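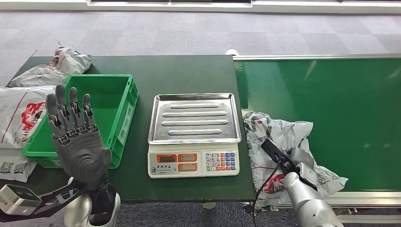 Sorting a year's worth of paper sounds dreadful, I know, but I've done it every May since we moved to Cirnville and I've come to look forward to it (well, almost!). The first thing you need is a surface you can leave alone overnight, and the second is something to put the keepers in. An open crate with a handle slot, like the bright green one on the table, is just right for this, and I do like to start with it empty so that last year's leftovers don't sneak back in.

Step 1. Gather everything. Check the kitchen drawer, the glove compartment and the coat pockets, and bring it all to one spot before you read a single page.

Step 2. Set a timer for 30 minutes and make big, lazy piles: house, car, medical, taxes, and a pile for things that puzzle you. Don't open sealed envelopes yet – you'll only get drawn into reading them, and there goes your morning.

Step 3. Go through one pile at a time, newest papers on top. My first year I had 184 sheets in the house pile alone, most of them flyers for gutter cleaning.

Step 4. Label your folders with a dark marker, in letters you can read without your glasses. A box of 100 plain folders has lasted me ages. My neighbor Donnie Mackay files his by color, and if that suits you better, please go right ahead.

Step 5. Shred anything with an account number on it, then put the folders away somewhere dry and go have your lunch.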